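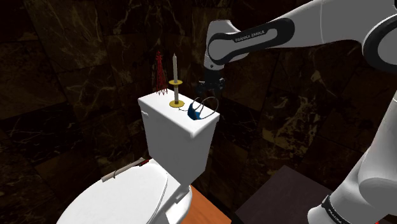 Trois ans que tu nous promets un robot qui range, et chez moi c'est toujours moi qui passe l'éponge, m'écrit Trurnar en commentaire du dernier billet. Bon. Touché.

Je réponds vite, entre deux lessives (que je plie moi-même, merci).

Les chores, comme disent les Américains, on en est où ? Ca dépend de la pièce. Le sol, réglé ou presque. La vaisselle, réglée depuis longtemps si on accepte de remplir la machine à la main. La salle de bain, non. Débarrasser un réservoir de WC avant de le nettoyer, par exemple : une petite tour rouge, une bougie sur son pied doré, un truc bleu avec son anneau noir posé tout au bord. Pour moi, quatre secondes, sans regarder. Pour un bras Franka en simulation, c'est déjà un vrai exercice. Attraper l'anneau fin sans pousser le reste. Ne pas toucher la bougie, qui est haute et qui ne demande qu'à tomber.

Et encore, en simulation rien ne casse. On relance. 800 essais dans la nuit si on veut, 3241 si on a la patience. Chez moi le premier essai raté finit en miettes sur le carrelage.

Vu en octobre à Jurodport, dans l'atelier de Gurkico : un bras qui trie des pièces dans des bacs. Impeccable. 26 références, toujours la même lumière, toujours la même hauteur. J'ai demandé ce qui se passe si on décale le bac de quelques centimètres. Silence, puis sourire. On appelle quelqu'un.

Voilà, pour l'atelier je dis oui, pour la maison pas encore. Le problème c'est pas la force ni la vitesse – c'est le bazar. Mes étagères changent tous les jours, et personne va fixer un bras pareil à coté de sa cuvette de toute façon.

Trurnar demande aussi une date. Pas de date. Si un jour une machine me vide le rebord du lavabo, l'essuie et remet tout en place en moins de 40 minutes, je signe. Même lente. Même moche.

Prochain billet sur les pinces Jääskeläinen, j'ai la doc mais pas encore lu. Et si quelqu'un a testé un robot qui plie les draps housses, écrivez moi, les commentaires sont ouverts.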